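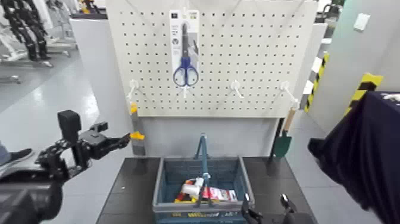 30 November 2022
Pui-shan Au

Shop Layout and Stock, session 7: What goes at eye level

Last time we left Ekpo Hardware with 3,000 lines on its books and a back room you had to enter sideways. Today's question is what to put where, and why shopkeepers get it wrong even when they know better.

Start with the sales sheet. Of those 3,000 lines, 479 sold at least once a week in August. Another 593 sold at least once in the month. The rest sat there being dusted. Yetunde Okeke, who ran the stock check, wrote "sentimental" beside a whole bay of curtain fittings, and I can't improve on that.

Terms you need for the test:

Facing – one unit of a product visible from the front. Two packets side by side are two facings. Two packets one behind the other are one facing and a bit of hope.

Dead line – for this course, anything with no sale in a full year. Shops have their own rules, mostly longer, as owners hate admitting to a bad purchase.

Strike zone – between the waist and the eyes of an adult shopper. Whose waist and whose eyes is a fair question, and Renato Lagos asked it last year for most of an hour. Use the figures in the reading.

Hanging stock versus shelved stock. Hanging shows the whole front of the pack and makes gaps obvious. Shelves hold more and hide everything. Small tools, blades and stationery generally hang. Paint doesn't, though I have met a man who tried.

Now the hard part. Fast sellers do not always deserve the best spot. People who need a fuse will kneel for it. Put the fuse low and give the strike zone to things they had not planned to buy. Ekpo did this in one aisle and left the other alone, so we can compare the two. Before you get excited, the door is next to the first aisle. Bring me at least two other reasons the comparison is shaky.

Reading: Kobori, chapter four. Skip the section on lighting unless you are having trouble sleeping.

For next session: draw one bay of a shop you know, mark the strike zone, and move three products. One side of paper. Yakubu Nnaji is collecting them at the door.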